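設備購入・予算 ＞ 協働・小型アーム

件名：双腕セルの見積が596万円で返ってきた件

投稿者：tasby_gemma
2018年6月3日(日)

Tasbyで設備の購買を兼務しているマルケッティです。兼務の本体は総務です。

テイクアウト用品の詰め合わせ(紙コップ、フタ、紙袋、台紙を袋に入れて出荷する地味なやつ)を小型アームの双腕セルでやりたい、という話が現場から上がってきました。Cudgateさんに見積をお願いしたところ、596万円で返ってきました。内訳は次のとおりです。

アーム(Dastovの小型)左右
グリッパー左右
レール、架台、囲い
手首カメラ、固定カメラ
立ち上げ支援
「その他一式」

最後の「その他一式」が70万円です。一式の中身を聞いたら「一式です」と返ってきました。哲学でしょうか。

知りたいのは次のことです。
・この構成で抜けている費目はあるか
・二本目のアームは最初から必要か
・消耗品は初年度にどのくらい積んでおくべきか

役員会に出すのは6月末です。一度で通したいです。二度目の稟議は人相が悪くなるので。

投稿者：kataude_de_juubun

二本目は要りません。以上。

と書くと感じが悪いので足します。コップをつまんで袋に入れるだけなら片腕と治具で済みます。袋の口を開けておくスタンドを板金屋に曲げてもらえば、二本目のアームに払うお金で治具が山ほど作れます。双腕は見学者が喜びますが、見学者は請求書を払ってくれません。

投稿者：hakim_liew

「その他一式」はうちも昔やられました。中身を開けてもらったら、ケーブル、非常停止、輸送、現地作業員の宿泊でした。宿泊が悪いとは言いませんが、行で分けてもらわないと次の年に比べられないんですよ。

Cudgateさんは頼めば分けてくれるはずです。「監査で聞かれるので」と書くと早いです。監査が本当に聞くかどうかは私も知りません。

投稿者：tasby_gemma

>kataude_de_juubunさん
ありがとうございます。治具案は現場にも一度出ました。ただ、うちは袋の寸法が得意先ごとに違っていて、しかも先方が季節ごとに変えてきます。治具の棚がすでに一つあって、誰も開けません。

>hakim_liewさん
監査の件、そのまま使わせてもらいます。

投稿者：kataude_de_juubun

>治具の棚がすでに一つあって
それはアームの問題でも治具の問題でもなく営業の問題です。袋の寸法を統一させる交渉は無料ですよ。

投稿者：tasby_gemma

その無料の交渉に行った者が、新しい寸法を一つもらって帰ってきたのが昨年です。

投稿者：slamet_purba

横から失礼します。うちは似たような構成の双腕を先に入れた側です。販売元もアームも違うので値段の比較にはなりませんが、費目の抜けの話ならできます。

先に結論めいたことを書くと、見積に載っていなくて後から申請したものは、指先の替え、外回しのケーブルの予備、それから作業面の上に置く「物」の代金でした。最後のが盲点でした。調整中は紙コップも袋も台紙もどんどん傷みます。商品を回してもらうつもりでいたら、在庫管理の人から「それは出庫ですか、廃棄ですか」と聞かれました。今は調整用材料という費目を立ててあります。名前が付いた途端に誰も何も言わなくなりました。

やっている作業はこのあたりです。

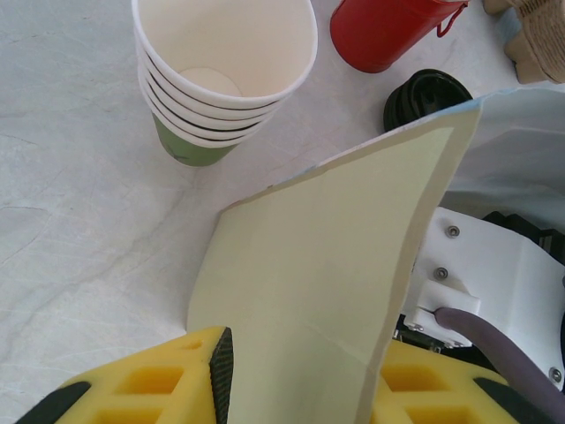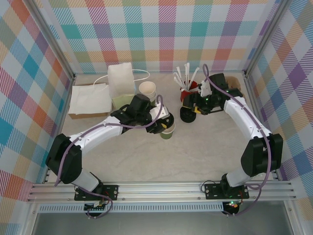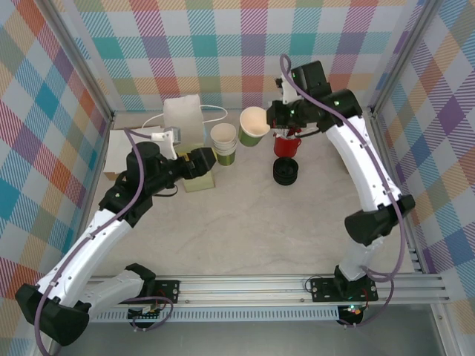
1枚目が手首のカメラ、2枚目と3枚目が固定カメラ。紙コップは3枚とも出てきます。

質問があれば答えます。値段だけは上司に止められているので勘弁してください。

投稿者：hakim_liew

お、ありがたい。3枚目、右の手がコップを横に倒して持ってますね。口がスタックのほうを向いてる。重ねに行くところですか？

投稿者：slamet_purba

その一瞬だけ見ると私も「どうでしょう」としか言えません(笑)。重ねる作業も、スタックから一つ取って置く作業も、両方メニューに入っています。紙コップは側面を強くつかむとへこむし、弱いと回るしで、見た目のわりに手間を食いました。立ち上げ支援の日数を見積で削ろうとしている人がいたら、紙コップを一つ渡して考え直してもらってください。

投稿者：kataude_de_juubun

見ました。で、2枚目は左の手がコップを持っていて、右の手は何も持っていないように見えますが。3枚目は右がコップで、左は薄緑のブロックの上で待っている。

これ、片腕でよくないですか。

投稿者：slamet_purba

そう来ると思いました。

同時に物を持っている時間だけを稼働と呼ぶなら、確かに二本目は怠け者に見えます。ただうちの場合、二本目の値打ちは届く範囲のほうに出ました。左で取りにくい奥右のものは右が取ります。一本で全部届かせようとすると、ひと回り大きいアームになって、架台も囲いも大きくなって、置き場所の相談が始まります。置き場所の相談は見積に載りません。

とはいえ、レールに余裕があるなら一本で始めて後から足すのもありだと思います。その場合、最初からレールを二本分の長さで買っておくこと。うちの隣の課は短いのを買って、翌年に長いのを買い直しました。短いほうは今、工具掛けになっています。高い工具掛けです。

投稿者：kataude_de_juubun

到達範囲の話なら理解はします。賛成はしません。
レールを長めに買うのは賛成です。

投稿者：parisa_z

保全のザレイです。予算の話でいつも最後に呼ばれる係なので、最初のうちに書いておきます。

写真の1枚目を見てほしいんですが、指が黄色いスポンジ状で、シートに当たるところに黒い滑り止めが貼ってありますよね。この手の指は私の感覚では消耗品です。購買の台帳では「グリッパー一式」に溶けていて、替えの品番が出てこないことがよくあります。見積の段階で

・指だけで買えるか
・滑り止めだけで買えるか
・左右で品番が違うか

を書面でもらってください。三つ目が意外に効きます。左ばかり減って、左右セットでしか売ってもらえず、右の新品が引き出しで増えていく職場を知っています。うちです。

あと2枚目と3枚目、紫のケーブルがアームの外側を通っています。外回しは交換が楽なので私は好きです。好きですが、引っかけるときは引っかけます。予備のケーブルと留め具を初年度に入れてください。留め具は安すぎて単独で発注書を起こすと総務に嫌われます。

投稿者：tasby_gemma

総務です。嫌います。まとめてください。

投稿者：parisa_z

では、まとめて買いましょう。

投稿者：hakim_liew

架台まわりで気になったのが、2枚目と3枚目のアームの取付板の下に基板が見えるところ。うちだったら清掃の手順書に一行足します。紙を扱うと紙粉が出るので。

Tasbyさんも見積の「架台」に、下側のカバーが入っているか確認したほうがいいです。なくても動くんですけど、なくても動くものほど後で稟議が通らない。

投稿者：slamet_purba

>hakim_liewさん
ご指摘どおり、カバーは後回しにしていて、今まさに稟議が通っていません。よくお分かりで。

投稿者：cempaka_s

経理側の人間です。スレの趣旨に沿うか分かりませんが、資産計上の切り分けで毎年もめるので書きます。

アームとレールと囲いは一体の設備として計上されやすいです。指、滑り止め、ケーブル予備は消耗品費に逃がせることが多い。カメラは会社によります。立ち上げ支援は設備の取得に付随する費用として取得価額に入れろと言われることが多いです。詳しくは必ず自社の税理士に聞いてください。ここで聞いた話を税務署に言うと、税務署の方が困ります。

「その他一式」を割ってもらう理由はここにもあります。一式のままだと消耗品まで資産になって、スポンジの指を何年もかけて償却することになります。

投稿者：kataude_de_juubun

スポンジの指の償却、ちょっと見てみたい。

投稿者：cempaka_s

現物確認で「該当資産なし」と書く人の気持ちも考えてください。

投稿者：tasby_gemma

皆さんありがとうございます。Cudgateさんに「監査で聞かれるので」とメールしたら、翌日に内訳が届きました。魔法の言葉です。70万円の中身は、非常停止と配線、輸送据付、予備ケーブル、それと「運用定着支援」でした。

運用定着支援だけで29万円です。立ち上げ支援は別の行にあります。立ち上げと定着の違いをご存じの方。

投稿者：hakim_liew

立ち上げ：動くまでいてくれる
定着：動かなくなったら電話に出てくれる

うちの契約ではそうでした。

投稿者：parisa_z

電話の対応時間を見てください。平日の日中だけなら、ご自分で予備品を持つほうに回したほうがいい場合もあります。逆にリモートで画面を見てもらえるなら、私は払います。夜勤明けに電話口で「赤いランプですか、緑のランプですか」をやるのは、もう十分やりました。

投稿者：slamet_purba

うちは似た名目のものを払いました。後悔は半分くらいです。物の品種が変わるたびに相談できるのは助かりました。袋の持ち手が紐のやつに変わったときがそうで、輪になった紐はとにかく手を引っかけます。2枚目の袋の後ろに大きく回っているのがその持ち手です。

Tasbyさんは得意先が季節ごとに袋を変えてくるんですよね。そうすると「品種追加が何回まで含まれるか」を聞いておくのが一番だと思います。うちは確認せずに契約して、4回目から有償でした。4回目は契約の翌月でした。

投稿者：kataude_de_juubun

袋の寸法を統一しましょう。

投稿者：tasby_gemma

営業に転送しました。返信はまだありません。

品種追加の回数は聞きます。ちなみに1枚目で挟んでいる黄緑っぽいシート、うちの台紙に感じが似ているんですが、薄いものは苦労しますか。現場がいちばん心配しているのがそこで、「コップはまあ、いけるやろ。台紙や」と言っています。

投稿者：slamet_purba

コップのほうを心配してください、と現場の方にお伝えください。

薄くて硬いものは、立っていれば案外素直に挟めます。困るのは机にぺたっと寝ているときです。爪が入らない。うちは端が少し浮くように置き方のほうを変えました。置き方を変える費用はゼロですが、置き方を守ってもらう費用がかかります。こちらは見積の取りようがありません。

投稿者：kataude_de_juubun

それを世間では治具と呼びます。

投稿者：slamet_purba

返す言葉がありません。治具、一つだけあります。段ボールで作りました。

投稿者：hakim_liew

段ボール治具、うちにもある。「暫定」と書いてあって、字が日に焼けて読めない。

投稿者：cempaka_s

資産台帳には載せないでください。

投稿者：tasby_gemma

現時点の案です。おかしなところがあれば指摘をお願いします。

・アームは二本のまま出す。ただし一本開始の見積も参考で付ける
・レールはどちらの案でも二本分の長さ
・グリッパーの指と滑り止めは品番を分けて単独で記載
・予備ケーブルと留め具は初年度にまとめて発注(総務に嫌われないため)
・架台の下側カバーは本体に含める
・調整用材料の費目を立てる
・運用定着支援は、品種追加の回数と電話の対応時間を確認してから判断

総額は596万円のまま中身を入れ替えられないか、Cudgateさんに相談中です。担当の方の返信がだんだん短くなってきました。

投稿者：parisa_z

保全の教育時間が入っていません。人が二人、二日抜けます。お金は出ませんがシフトに穴が開きます。シフトの穴は製造の課長が気づく前に書いておくのがこつです。

それと、検収の条件。「動作確認」とだけ書いてあると、何も置いていない机の上で腕が優雅に動いて終わります。御社の袋と御社のコップでやってください。できれば一番意地の悪い得意先の袋で。

投稿者：kataude_de_juubun

検収の件は全面的に同意します。珍しいので記録しておいてください。

案については、一本開始の見積を「参考」に落とすのは反対です。同じ大きさの字で並べるべきです。参考と書いたものを読む役員はいません。

投稿者：tasby_gemma

読まれないように参考にしたんですが、ばれましたか。

並べます。

投稿者：slamet_purba

並べるなら、一本案のほうに後から二本目を足すときの据付費も書いておいてください。校正も囲いの調整もやり直しになるので、単純にアーム代だけでは済みません。それで公平だと思います。

投稿者：kataude_de_juubun

公平です。悔しいですが。

投稿者：tasby_gemma

Cudgateさんから連絡があり、レールの長さは据え置き価格でいいそうです。カバーは別途。検収は「御社品にて実施」の一文が入りました。品種追加の回数はまだ回答待ちです。営業からも返信が来ました。得意先が一社、秋から袋を変えるそうです。

役員会が終わったらまた書きます。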